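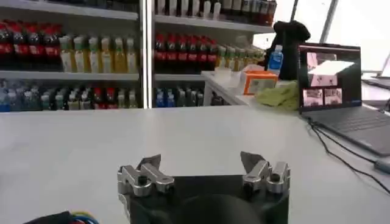

Drink shelves behind the white table, left and right units

How do you group bottles on open shelves so people can find things?

Karabo Pretorius
I help run the snack corner at our sports hall in Brusetstead. We have two white shelving units side by side with an upright between them. Right now cola and the yellow-green drinks share a shelf on both sides, and the water is down low. The lowest shelf on the left is the problem. Water, greenish bottles and cola are all packed in together, and people move three things to get at one. I have 230 bottles coming in April and would like a plan before then. Should both units match, or should each one hold different drinks? 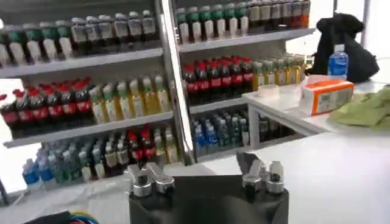
Marthinus Pillay
Match them if two people serve at the same time. Your middle shelves are nearly there already, with red caps on the left half and green caps next to them in both sections. I would leave those alone and only fix the bottom.

Take everything off the lowest left shelf and put back water and one other drink, nothing else. Run each kind front to back in its own lane -- don't start a second kind behind the first. We had 4 lanes per shelf at Peixoto and it was enough. Spare bottles stay in the box until a lane is half empty.

Also check how much weight the boards will take before the delivery gets there. Water adds up.

Thandeka Engelbrecht
Just label the shelf edges. Yours look thick enough to take a sticker.

Rostislav Kopecký
I'd do one drink per shelf, both units. Takes 11 minutes to restock ours that way. Keep the water at the bottom.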